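Kurnden linkage gripper: parts, setup and upkeep

I've been running the Kurnden on our teardown cell long enough to have opinions, so this page is half listing and half what I'd tell you over the bench. We sell it as a complete gripper, as a bare linkage set, or as a box of spares for people who already own one (and who have probably lost a screw under the table, like me).

It's an all-black, flat-plate design, bolted together. I like that. When a link gets bent I can swap the one plate and be back at work before my coffee's gone. The older Brerutard gripper we used had molded fingers, and every bad bump meant a whole new finger.

Our cell takes apart office desktops for Fandavham. Side cover off, case on the bench, arm comes in from above and works on cables, latches and drives. It's cramped in there! Homa Yazdani set up the original program and she still fusses over the approach angle more than anything else. Come in too steep and the wide outer link reaches the motherboard before the jaws reach the drive bay.
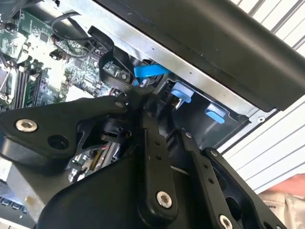 Wrist camera view, jaws at the drive-bay area with the blue latches to the right.

Setting it up

Bolt the base plate to the wrist hand-tight first, then bring the jaws together slowly by hand with the power off. They should meet cleanly at the tips. If one side gets there early, back off the big pivot bolts a touch, square it up and try again. Then tighten, working from the base out toward the tips.

Teach your closed position next. Do it with a scrap case, please. I taught my first one on a good machine and Pascual Herrera still brings up the drive latch I snapped.

For the wrist camera, check that you can see the jaw tips through the whole stroke. You're going to have gripper filling a big part of the picture whatever you do, and that's fine. You want the tips and a bit of the case past them. Route your own cable up the back of the wrist, well away from the links.

Looking after it

Every 300 cycles I wipe the plates down and put a wrench on the pivot bolts. Computer dust is nasty stuff and it packs into the gaps between the links, so a soft brush helps. Skip the oil on the plates, it only makes paste.

At 500 cycles, check the small screws out near the tips. They're the first to work loose on ours. A tiny drop of medium threadlocker holds them, and you can still get them out later with a decent driver.

Pivot bushings get changed at 3000. You might squeeze out more, but the jaws start to feel sloppy and then the cell misses thin things like flat data cables. If yours is missing cables and the bushings are fresh, look for a bent link. Lay it on a flat surface and press on each end. Any rock at all and I replace it.

Not every hole in the plates needs a bolt, by the way. I get asked about that a lot. Leave the spare ones open unless you're adding a bracket.

Ordering

The full linkage kit is part 2184 and comes with plates, bolts, tip screws and a set of bushings. Single links and bushings are sold separately. The Núñez wrist adapter isn't in the kit, so add it if your arm needs one. Tell us which arm you have in the order notes and I'll check the bolt pattern before it ships.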